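Frequently Asked Questions: Returns and Exchanges

How long do I have to return an item?
Items bought from the Winby online store may be returned within 30 days of delivery. The parcel must be handed to the carrier before the end of the last day.

Which items cannot be returned?
Personalized goods, opened cosmetics and gift cards are not accepted. Soft toys are accepted only with their original tags attached.

How should I pack my return?
Any sturdy cardboard box may be used, including one that has been opened before. Place the return slip inside and seal all seams with packing tape.

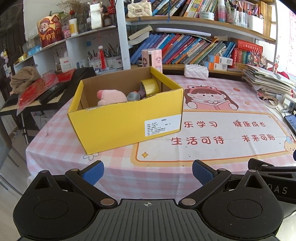
Parcels may weigh up to 6 kilograms. For heavier returns, please request a collection through your account page.

Where can I drop off my parcel?
Winby returns are accepted at 152 Brorier counters. Most counters close at 6 p.m. – opening times are posted on the door and may change in August.

Do I have to pay for the return?
Returns of faulty or incorrect items are free of charge. In all other cases the cost of the label is taken from the refund.

May I send several orders back together?
Yes, provided that each order has its own return slip. Small electrical items should be wrapped separately. 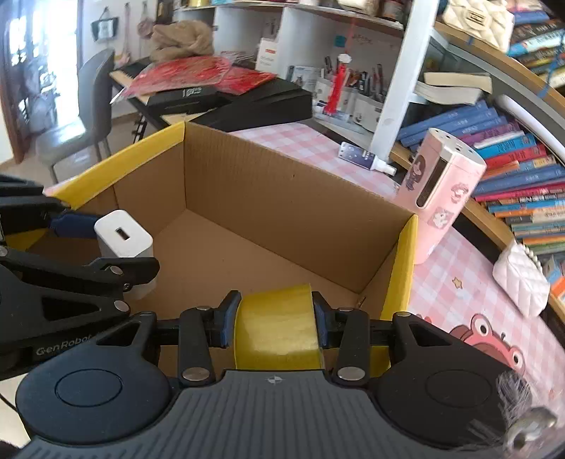
Orders paid for by different customers must be sent in separate parcels, even when they were delivered to the same address.

When will I receive my refund?
Refunds are issued to the original payment method within six working days of the parcel reaching our Aydoğan warehouse. Your bank may need further time to post the amount.

Whom do I contact about a refused return?
Please write to Hacer Yüksel, Customer Relations, and quote your order number. Requests for review must be received within 30 days of the refusal notice.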